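July, late

In by eight. Solomiia Hrynyshyn had already started the arm and was on the leader handles when I got my coat off. She did the first batch and I did the second, and we swapped again after lunch. My wrists are better than last week. I have lowered the chair and I think that was most of the problem.

The task is still the basket. Pick up one thing from the table, put it in the basket, open the fingers, go back to the start pose. Protisix wants it done by remote control for every soft item on their list, and then a smaller set by hand, where you hold the arm itself and walk it through. I prefer the hand ones. You can feel when the finger meets the table. On the handles you only have your eyes, and I come down too far to one side and end up pushing the thing along.

Did that several times this morning. The left finger gets to it first and the right one is still out in the air. Solomiia says to stop, back up a little and center again, and to leave the correction in the recording. Evaristo Cuevas said the opposite in spring, that any demonstration with a fumble should be thrown out. I asked him at lunch and he has changed his mind. Bassey, the last model, was trained only on clean ones and had no idea what to do when it missed. So the fumbles stay in now, as long as the pick ends well. I wish I had known that before I deleted a whole afternoon of mine.

We are at 2,628 demonstrations. The plan said 2,000 but that was before they added the second basket position. I got 18 done before the break and lost 3 of those to the gripper cable, which pulled when I turned the wrist too far. Evaristo retied it with more slack. I also need to slow down over the rim. I go over it low to save time and Solomiia pointed out that the model will learn to go over it low too.

Nustudberg called in the afternoon to ask for the Priltham files. I told them those are not labeled yet. They will have to wait until next month.

Tomorrow the hand-guided set. Bring the thin gloves. Ask about wiping down the table before we start, and find out who has the key to the upstairs cabinet. Home at six, leftover soup, early to bed.

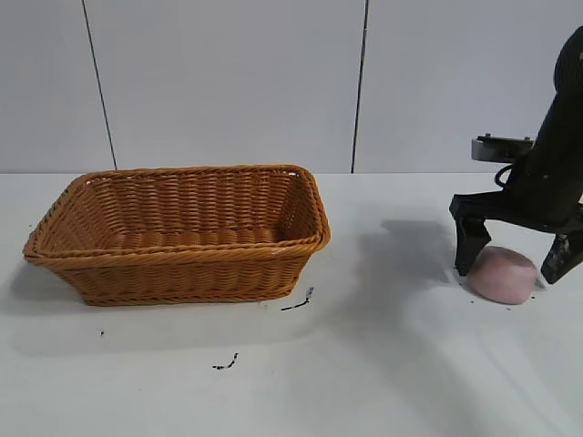 Evaristo Cuevas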